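던드비 컵

던드비 컵(Dondby Cup)은 던드비 경마장에서 해마다 12월에 열리는 평지 핸디캡 경주이다. 3세 이상의 말이 출전하며, 경마장 측은 이 경주를 "지역에서 가장 오래된 장거리 핸디캡"이라고 소개해 왔다. 다만 이 표현을 뒷받침하는 자료는 경마장이 직접 펴낸 안내 책자뿐이고, 책자에는 출처가 적혀 있지 않다.

기원

통설에 따르면 던드비 컵은 마주 사오다 탐부난이 이웃 목장주와 벌인 내기에서 시작되었다. 이 이야기는 널리 인용되지만 당시 기록에서는 확인되지 않는다. 가장 이른 언급이 탐부난 사후에 나온 회고담이고, 판본마다 내기에 걸린 물건과 말의 이름이 다르다. 초기 대회의 착순표도 온전하지 않아서 우승마 명단 앞부분은 대부분 후대에 채워 넣은 것으로 보인다. 경마장이 내건 "100회 기념 대회" 역시 중단된 해를 횟수에 포함해야만 성립하는 계산이다.

경주 조건

거리와 부담중량은 여러 차례 바뀌었다. 주최 측은 거리를 줄일 때마다 출전마의 수준을 높이기 위한 조치라고 설명했으나, 실제로 수준이 높아졌는지는 분명하지 않다. 상위 등급 말의 출전은 거리 단축 이후에도 드물었고, 같은 달에 열리는 다른 경주로 빠지는 경우가 많았다. 핸디캡 산정 방식은 공개되어 있지만 조정 폭에 관한 재량 조항이 넓어, 조교사들 사이에서는 결과를 미리 짐작하기 어렵다는 불만이 이어졌다.

사라기의 우승

던드비 컵을 다룬 글에서 가장 자주 언급되는 말은 사라기이다. 조교사 카이룰 리엠이 관리한 이 거세마는 9번 게이트에서 출발해 최후방에서 앞선 말을 모두 제치고 우승한 것으로 전해진다. 당시 배당은 43배였다고 한다. 그러나 남아 있는 구간 기록을 보면 사라기는 마지막 코너에서 이미 중위권에 올라와 있었다. 경마 평론가 야사만 자파르자데는 이 우승을 두고 "추입이 대단했다기보다 선두권이 초반에 너무 빨리 달렸다"고 평했다. 기수 인탄 펠루페시도 훗날 비슷한 취지로 말했으나, 경마장 홍보물에는 여전히 최후방 역전극으로 실려 있다.

사라기는 이후 두 번 더 같은 경주에 나섰지만 입상하지 못했다. 부담중량이 늘어난 탓이라는 설명이 일반적이다. 늘어난 중량은 3킬로그램이었고, 이것만으로 성적 하락을 모두 설명할 수 있는지에 대해서는 의견이 갈린다. 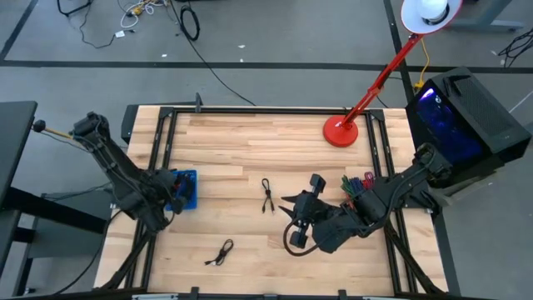

게이트 번호의 유불리는 던드비 컵을 둘러싼 또 다른 논쟁거리이다. 안쪽 게이트가 유리하다는 믿음은 출발 직후 곧바로 첫 코너가 나온다는 점에 근거하지만, 전개와 주로 상태를 따로 떼어 살핀 분석은 거의 없다. 도식으로 옮겨 보면 믿음의 허술한 구석이 드러난다. 밝은 나무 상판의 좌우에 검은 레일이 두 줄씩 나란히 뻗어 있는 모습을 직선 주로 두 개로 친다면, 왼쪽 레일 바로 안쪽에 놓인 파란 통은 이른바 명당자리에 선 말에 해당한다. 그러나 레일에 가깝다는 사실이 알려 주는 것은 위치뿐이며, 그 말이 코너에서 갇힐지 빠져나올지는 알 수 없다. 안쪽 게이트 우승마만 모아 놓은 표가 흔히 근거로 제시되는데, 여기에는 같은 게이트에서 패한 말들이 빠져 있다.

후원과 명칭

경주의 정식 명칭은 후원사에 따라 달라졌다. 한동안 플런던트 던드비 컵으로 불렸고, 이후 볼툼이 명칭권을 넘겨받았다. 볼툼은 계약 당시 상금 인상을 약속했으나, 인상분에는 출전 장려금 명목으로 이미 지급되던 금액이 섞여 있었다. 마주 아니사 히다야트는 이를 공개적으로 문제 삼았고, 경마장은 회계 처리 방식의 차이라고 답했다. 세부 내역은 공개되지 않았다. 팬과 현지 언론은 후원사 이름을 빼고 던드비 컵이라고만 부르는 경우가 많다.

최종 수정: 2021-02-07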